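Taras Zinchenko paid me eight dollars an hour to clear his mother's workroom in Lerstead, and I'd have done it for free if he'd asked nicely (he didn't). He handed me a roll of trash bags and said everything could go except the letters.

What letters? I spent the whole morning looking! I found receipts, a bus map of Frade, a calendar still turned to February, and enough string to tie up the house. By noon I'd wiped down the worktable and started sorting on top of it, which felt like progress, so I ate my sandwich.

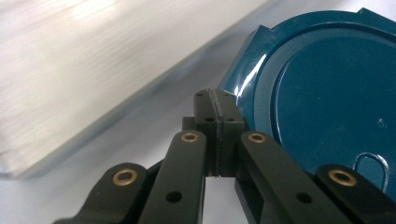
Then Aminu Shehu from next door wandered in with a thermos and asked if I'd gotten to the sewing box yet. I said what sewing box. He pointed up at the shelf over the door, where I'd been hanging my coat all day.

The letters were under the thread, every one of them addressed to Aminu and not one with a stamp on it. He read the top envelope, then poured me some tea and took a long time screwing the lid back on.

"Does Taras know?" I asked.

"He knows there are letters," Aminu said, and sat down on my trash bags.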